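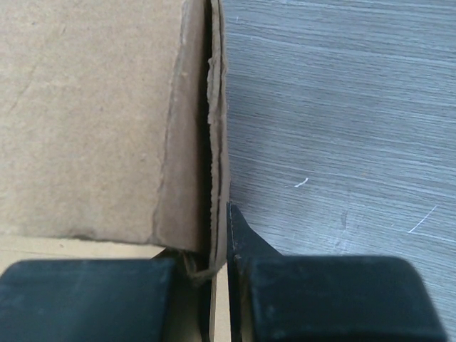 De: lista Papelão & Cola
Assunto: Re: abas rasgadas, dá para aproveitar?
Data: 2026-08-31

Oi, pessoal!

Que bom ver esse assunto de volta, eu já estava com saudade de falar de papelão com gente que gosta de papelão. Respondo no meio da mensagem, como sempre.

> Ganhei um monte de caixas de mudança e quase todas têm as abas
> estragadas. A capa de fora saiu junto com a fita e ficou aquela
> parte áspera, meio peluda. Vocês jogam fora essas abas ou dá para
> usar em alguma coisa?

Não joga fora não! Aba rasgada é o meu material preferido, e digo isso depois de ter forrado um armário inteiro de caixas organizadoras com elas. A parte onde a capa saiu pega cola muito melhor do que a face lisa. Cola branca comum, camada fina, peso em cima até o dia seguinte. Eu uso uma pilha de revistas velhas e uma lata de tinta.

> Quando eu tento tirar o resto da capa, o rasgo sai todo torto e
> vai comendo para dentro. Tem jeito de fazer isso reto?

Reto, reto mesmo, só com estilete e régua. Marca a linha bem de leve, cortando só o papel de cima, e puxa devagar, com a mão quase encostada na mesa. Se puxar para cima, ele foge. Mas olha, eu parei de brigar com isso. A beirada ondulada fica linda, principalmente quando aparece aquela faixa mais clara ao lado do pardo da capa. Fiz umas capas de caderno em fevereiro deixando o rasgo à mostra e foram as que mais me pediram.

Outra coisa que vale a pena é guardar as tirinhas. Sabe o miolo canelado, aquele todo enrugadinho que sobra em pé na beirada? Eu separo num envelope e uso para acabamento de borda, para telhado de casinha, para moldura de cartão. Se estiver muito amassado, passa o dedo por dentro dos canais antes de colar, que ele abre de novo. Umedecer também funciona, mas pouquinho – se encharcar, as camadas se soltam e aí vira papa.

> E as manchas? Algumas abas têm uns encardidos que não saem.

Borracha branca macia, daquelas de escola, em movimentos curtos e sempre no mesmo sentido. Tira o encardido de mão e boa parte da poeira. Mancha de gordura não tem conversa: corta fora ou vira para dentro. E vinco leve eu deixo, some quase todo depois de prensado.

> Estou trabalhando na mesa da sala e já fiquei com medo de riscar.

Põe alguma coisa embaixo, por favor! A minha mesa é cinza, com veio de madeira, e tem risco branco fininho que aparece de longe (culpa toda do meu estilete, confesso). Comprei depois uma base de corte da Provden e adoro, mas antes dela eu cortava em cima de outra caixa aberta e resolvia igual. Só troca o apoio quando ele ficar muito marcado, porque a lâmina começa a seguir o sulco antigo. E passa um pano na mesa antes de colar: os fiapinhos claros que caem do rasgo grudam em tudo e depois aparecem embaixo do papel de forro.

Quanto às medidas, para a caixa organizadora que mostrei aqui uma vez eu corto tiras de 16 cm para as laterais e quadrados de 20 cm para o fundo, em 3 camadas, alternando o sentido das ondas. Isso de alternar faz uma diferença enorme! O fundo não empena nem com livro dentro.

Ainda tenho uma pilha de abas boas atrás da porta e vou começar uma sapateira no fim de semana. Se alguém já fez uma, me conta como resolveu as prateleiras do meio – estou em dúvida entre encaixe e cola.

Abraços e bom rasgo a todos!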